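Workshop notes: the folding arms, again

The folding project on the back bench at Plunberg is into another month, and since I was the one who grumbled about it at the October meeting, I was asked to write this item. Fair enough.

For those who missed it, a few members are building a pair of small arms to fold laundry. The plan came over from the Bredau shop, where they had one arm going and decided a second would fix everything. I had my doubts then and I still have plenty. A second arm means twice the joints to tighten, twice the cable to snag, and a fresh set of arguments over which side moves first.

Some credit is due. The wiring is far tidier than it was in the spring, when you could not walk past without pulling something out of the controller. Running the cables along the links with clips was a good call, and so was leaving plenty of slack at the wrists. Bolting both bases to the one rail helped too. Before that the arms were on separate clamps and had to be lined up again every time somebody leaned on the bench.

What bothers me is the claims. The sign-up sheet says the arms "fold shirts". By the log, they had 26 tries at one tank top and got 8 folds that anyone would put in a drawer. Two of those had a hand in to straighten the hem first, and I would not count them. The log also starts each try with the shirt already laid flat, and at my house getting it flat is most of the job. Pulling one piece out of a heap is a different problem, and so far there is a single line about it in the plan: "later".

I have also asked what happens with a sleeve. Still waiting on that.

None of this means it should stop. The grippers have come a long way, and the people working on them have learned more about motor settings than any of our evening classes ever taught me. I would just like the sheet to say what the thing does now – and keep the laundry service talk for when there is one.
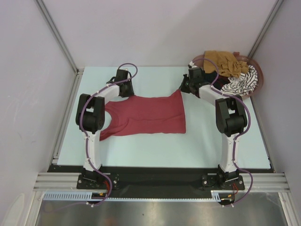
BENCH NEWS

The tank top is still the test piece, with the rest of the clothes waiting in the basin at the back corner. If you have old T-shirts to give, plain colours are best, and please wash them. The Olaniyan grant form asks for a running cost, so write down any parts you replace, down to the cable clips. The back bench is free after 8 p.m. for anyone who wants to try the controls. Clarninham members are welcome but need to sign in at the front.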